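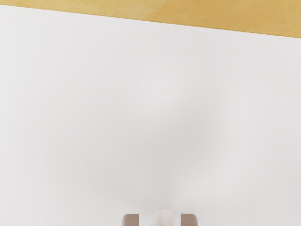
Credit: Tamico

November 20, 2024

Indale Community Chorus Opens Rehearsals to New Singers

The Indale Community Chorus began its current season in September with 43 singers and a change in admission policy. Auditions, required since the ensemble was formed, have been discontinued for all sections except the chamber group.

In an interview at the Drindness Music Center, the chorus director said the decision followed a review of several seasons of declining inquiries.

“People were calling to ask about the audition and then not calling again,” the director said. “Many of them had sung in school or in church and had simply been away from it for a long time.”

New members now attend 3 open rehearsals before deciding whether to register. Sight-reading is not required. Practice recordings for each voice part are provided through the center's office, and section leaders are available before rehearsal to review difficult passages.

The director acknowledged that some longtime members had raised concerns about the standard of performance. “Those were fair questions. We added sectional time, and we chose the winter program with care. The Zavala setting of the evening psalms is in 8 parts, and we have moved it to the spring.”

Rehearsals are held in the center's main hall. Tenors remain in short supply, the director noted, and the alto section is close to full.

Asked what a first-time visitor should bring, the director said, “A pencil and some water. We have folders.”

The winter concert will be held in the Indale Auditorium, which seats 1,138. Tickets are available at the Drindness box office during regular business hours.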